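Last updated: April

Skuvanlow asks the cable organizer trade to show its work

Skuvanlow, the home goods testing group, said today that it will not recommend any cord organizer sold on the promise of "tangle-free for life." Its reviewers went through 16 clips, sleeves and pouches, among them the Jivura wrap and the Goodall drawer tray, and came away with doubts about most of the claims on the packaging.

"A box that says 1000 uses should tell me who counted," said Darren Rowbotham, who led the review. "We asked seven sellers. Two wrote back, and neither sent a test."

The group's advice for now costs nothing: lay the cords on a clear counter, find a plug, and work back from it one loop at a time. Whether a $16 pouch beats that is still an open question, said editor Saeed Hashemi.

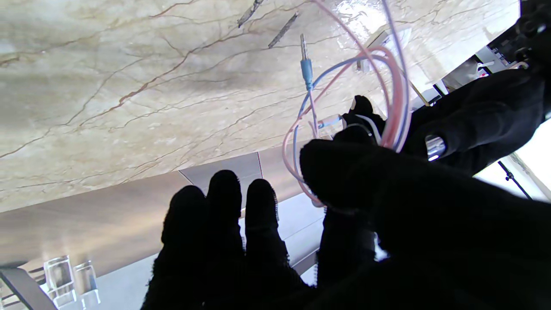
Pink and light blue cables in a tangle over a marble surface, with an audio plug near the top.

Sellers who have test results may send them in. Skuvanlow will print the numbers along with how they were reached, or say that none came.

Contact: Skuvanlow press desk | © Skuvanlow | Back to top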